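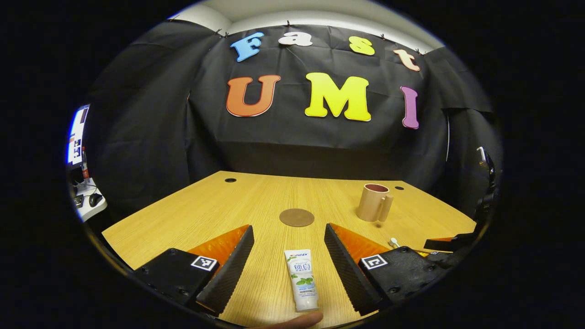

The Long Wait for Your Money Back

Why the payback period, the plainest sum in business, still has a hold on the people who run small companies

Hollis Kasprzak keeps the books for a bakery supply business called Hirnar, and she has a habit of drawing a line across the bottom of an envelope whenever somebody wants to buy something. At the left end of the line she writes what the thing costs. Then she makes little ticks along it, one for every month, and over each tick she writes what the thing is expected to bring in or save. When the ticks have added up to the cost, she circles the month and hands the envelope back.

That is the payback period, more or less complete. You could teach it to a child over breakfast, and plenty of finance teachers would rather you didn't, for reasons we will come to. But go and sit in the back offices of small firms for a while, as I did through a cold and rather gray January, and you will hear "how long till we get it back?" far more often than you will hear anything about discount rates.

Hollis's most recent envelope was for a dough divider. The price, delivered and fitted, was 91 hundred dollars (she says it that way, having picked it up from her father, and I have grown fond of it). The machine would save a few hours of hand work each morning, and she put those hours down at what she pays for them, took off a little for electricity and blades, and landed in the second year. "Second year is fine," she told me. "Second year I can see from here."

I liked that, and I have thought about it a good deal since. What she was describing is a feeling about distance. A forecast for next spring is made of things she knows, such as which customers are steady and which of them pay late. A forecast for five years out is made of guesses, and she doesn't care to spend real money on guesses if she can help it.

What the sum leaves out

Now for the trouble with it, and there is quite a lot of trouble.

Hilde Baert taught evening classes in accounting for much of her working life, and she still gets a little pink in the face on the subject. Her first complaint is that the payback period stops looking the moment the money is back. Suppose you have two machines at the same price. One pays for itself in two years and falls to bits in the third. The other takes three years and then runs happily for another ten. The payback sum picks the first one every time, and it will do so with a straight face.

Her second complaint is about time itself. A dollar that arrives in the fourth year isn't worth the same as a dollar in your hand today, if only for what today's dollar could be earning in the meantime. The plain version of the sum treats them as twins. You can mend this by shrinking each year's takings before you add them up, and the result is called the discounted payback period. It always comes out longer than the plain kind, provided the rate is above zero and the money comes in after the spending, and Hilde thinks anyone borrowing to buy ought to work it out.

She gave me a small case to carry home. You spend $477 today and get back $159 at the end of each of the next three years. Plain payback says three years on the nose. Shrink those same receipts at eight percent a year and they come to almost $410, so after three years you haven't got your money back at all. It is a small sum of money, and she chose it on purpose, having found that people follow the arithmetic better when nobody's livelihood is riding on it.

The case for keeping it anyway

I had half expected to come away a convert to Hilde's side, and then I spent an afternoon with Huguette Rolland, who runs a dry cleaning shop called Sotadine with her sister-in-law and has done so through two changes of landlord. Her worry is cash, and it has been cash for as long as she has had the keys. A project can be splendid over ten years and still sink you in the eighteenth month if the money goes out faster than it comes in. Payback, for all its faults, keeps your eyes on that stretch of water.

When the old press gave out she had quotes for two replacements. The dearer one was better over its whole life by any fair reckoning, and she knew it. She bought the cheaper one. Her lease had three years left on it, and she wasn't sure of being in the same building at the end of it, or of what it might cost to move a heavy press across town. Hilde, when I told her this, thought for a bit and said the lease ought to have gone into the sums for both machines, with a moving cost and some resale value at the end. Huguette, when I passed that along, said she supposed that was what she had done, only in her head and while waiting for the kettle.

I am not sure the two of them are as far apart as they think they are.

Picking the cutoff

A payback period on its own doesn't tell you yes or no. You need a limit to hold it up against, and this is where I found people at their vaguest. Rosalind Benavides looks after spending requests at Flesudance, a maker of stage lighting, and when she arrived the company had a firm rule of 24 months. She asked where it had come from. The answer went back through several people and ended with a manager long since retired, who had liked round numbers of years.

She didn't throw it out. She split it. Small replacements for worn-out gear now have a limit of 60 months, on the grounds that the savings are well understood and the equipment lasts. New product lines keep the old two years as a first look only, and anything that seems likely to have a long life goes on to a full net present value sum before a decision is made. A request that misses the limit can still be argued for, in writing, on a single page. Rosalind reads those pages with some pleasure, she says, and has said yes to more of them than the old rule would have allowed.

Whatever limit you pick, it pays to be consistent about what goes into the sum. Are you counting the cost of installing the thing, and training people to use it? Are the savings before tax or after? Do you start the clock when you pay the deposit or when the machine is finally running? A generous answer to each of those can knock the better part of a year off the result, and most of us, wanting the machine, are inclined to be generous.

Back at Hirnar, Hollis has a new envelope going. It is for a second delivery van, and the ticks have run off the right-hand side and started again underneath. She has left it propped against the adding machine until the insurance quote comes in.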